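June, shop notebook, two-arm bench

Start 4:20 pm. Present: me, Radek for the first hour, Yabsira later.

Carried over from last entry: right gripper still overshooting on close. Fingers were meeting, then pushing past the setpoint and backing off. Fine on blocks, useless on anything thin. Dropped the close speed to 20 percent and cut the force limit by half. Overshoot gone at the tips. Left gripper not touched, old values kept so there is something to compare against.

Wrist cable on the right arm rerouted down the outside with more slack. The old run went tight at full wrist rotation and tugged on the connector. New loop clears the elbow at every pose I tried by hand. Left cable still hangs out past the table edge. Needs a clip. Yabsira has some.

Re-ran hand-eye calibration on the right after the cable work. Residual came down but I don't trust it near the far table. Joint 2 reads different depending on approach direction, so probably backlash. Bethel wants to swap the reducer. I would log it for a while first.

Task for the evening: small items out of the divided tray of the jewelry box, right arm only, left arm parked open. Box goes on the centerline of the far half, lid fully up. Approach from the right, low, fingers nearly closed before entering the compartment. Entering wide catches the divider.

Config saved as run 87. Previous good one is 606 in the old numbering, do not overwrite.

To do:
clip for left cable
log joint 2 from both directions
ask Baltazar about softer fingertip pads
tape marks for the box corners
same close speed on left, then compare 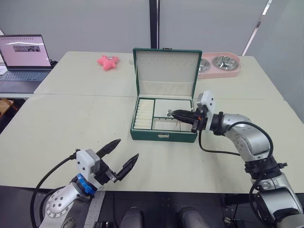

Right gripper in the upper-right compartment, left arm parked open.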